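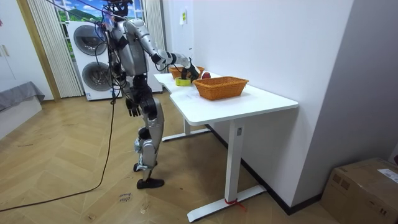

Soledad Cortés does not want to hear any more about how fast the arm moves. The speed was never the problem, she said, and the people who write the control software at Presar should stop putting it on the first line of their release notes. What she wants to know is how long the robot thinks before it moves, and what it does when it is wrong about where the object is.

Her remark was posted in August under the notes for the new version of Cokau, the planning software that Presar makes for humanoid robots working at tables and shelves. It received many replies in one afternoon, and most of them agreed with her. Presar has now answered with a longer text and with the log files of its own tests, which were not public before.

Cokau sits between the cameras and the motors. It receives a list of objects with their positions, chooses one grasp for the hand, and calculates a path for the arm that does not touch the other things on the table. Until this version it did these steps one after the other. If the position of the object was corrected in the middle of the movement, the software stopped the arm, threw away the path and started from zero. Users called this "the freeze", and it has its own long thread in the Presar forum.

In the new version the path is kept and only the last part is calculated again. The arm continues toward a point above the object, and the final approach is decided late, when the hand is already near. According to Presar, the time for a new calculation is now 40 milliseconds in the normal case. In the old version it was 770 milliseconds, long enough that a person standing next to the robot could see it clearly.

The company tested the change with 4,000 reaches, all on small household items that are flat, round or soft. Baskets were used as targets and also as obstacles. The rim of a basket is difficult for the planner, the text explains, because the depth camera sees through the small holes in the material and reports points which are behind it. The old version often believed that the rim was lower than it was. The new one takes the highest measured point and draws a straight wall down from it. This makes the basket a little bigger than in reality, and some free space is lost, but the hand does not hit the edge.

Flat objects are still the weak side. A roll of tape lying on its side is only a few centimeters high, and the fingers must come very close to the table to hold it. The planner is allowed to go down to a fixed safety distance, and under this distance a separate force controller takes over. The change from one to the other is where most of the failed reaches happened. Presar writes that the two programs do not always agree about where the table is, and that the difference can be bigger than the safety distance itself. A correction for this is planned but it is not part of the present release.

The balance of the robot is a different question, and here the notes are short. When the arm goes forward over a desk, the weight of the body moves with it, and the legs must answer. Cokau does not control the legs. It sends the planned arm path to the balance controller in advance, so that this one can prepare. With the late decision about the final approach there is less time to prepare, and several users asked if the robot will be less steady. Presar says that the last part of the path is limited to a small region, and that the balance controller receives the whole region instead of one line. The forum did not find this answer complete, and the thread is still open.

Esquivel, a small company that makes a simulator for legged machines, has already published an adapter for the new message format. Its developers write that it took them one evening and that the documentation has two mistakes in the chapter about time stamps. Presar has corrected one of them. For the other, about which clock is used when the cameras and the motors run on different computers, a note was added with the words "under review".

There is also a change in the tools. The viewer, called Trulto, can now show the old path and the new path together, in two colors, and the user can move through the last 20 seconds of any reach with a slider. Before, it was necessary to export the log and open it in another program. The viewer shows also the moment when the planner changed its mind and the reason, in plain text, for example "object moved" or "rim too close". Robots with older log files can be opened, but without the reasons.

The update is free for those who have a current license. Presar recommends to make the hand calibration again after installing, because the names of the finger joints were changed and the old calibration file is read without any warning.

Cortés wrote again after the log files appeared. She had looked at the failed reaches first, she said, and she would like the next release notes to begin with them.

Filed under: Robotics software / Motion planning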